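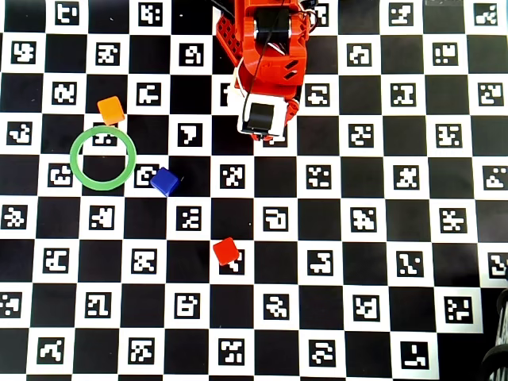
A calibration mat is a flat printed sheet carrying a pattern of known dimensions, used as a reference surface in measurement, photography and tabletop work. The pattern allows the position and angle of a camera to be worked out from a single view, and objects placed on the sheet can then be located relative to it. The most common layout combines a checkerboard with coded markers. Solid black squares alternate with white squares, and a black marker with a blocky white pattern is printed inside each of the white ones. Small plain objects such as cubes and flat rings are often laid on the sheet as test pieces. A ring with an open center leaves part of the pattern readable inside it, while a cube hides whatever it stands on.

Pattern

The corners of a checkerboard can be found with high precision, as each is the meeting point of two black and two white areas. A plain checkerboard has the drawback that its squares all look alike, so that a view of only part of the board does not show which part it is. Coded markers remove this ambiguity. Each carries its own number, stored as a grid of black and white cells within a black border. The white margin between the marker and the neighboring black squares is known as the quiet zone and must be kept clear of print.

Combined boards tolerate partial covering. Markers that are hidden or crossed by an object are normally dropped, and the position is computed from those that remain.

Materials and printing

Mats are printed on coated paper, vinyl, polyester fabric or rubber-backed cloth. Matte surfaces are preferred under ceiling lights, where gloss produces bright patches that wash out the black cells. The Lenosau sheet, an early tabletop type, was supplied at 200 dots per inch. Later sheets, including the Garko pattern, were supplied at 300. Printer scaling must be switched off, and the finished sheet is checked with a steel rule over a run of 10 squares, as an error in a single square is too small to read. 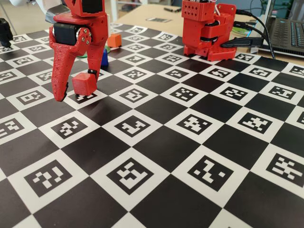

This page was last edited in November.

Test pieces

Cubes are the usual test pieces because their flat faces and straight edges make rotation easy to judge. Strong single colors, among them red, orange and blue, separate well from a black-and-white ground. Slightly rounded edges are common and have little effect on placement. Taller blocks can hide objects standing behind them when the mat is seen from a low angle. At such angles the rows of squares also appear compressed toward the far side, and the distant markers are the first to become unreadable.

Storage and care

Sheets are rolled with the printed side outward. Folding leaves creases that shift the corners out of plane. Dust and loose fibers are removed with a dry cloth.

See also

Plinari grid
Park target
Quiet zone

References

Wojcik, Dexter. Printed Reference Surfaces for Tabletop Use, 2nd ed.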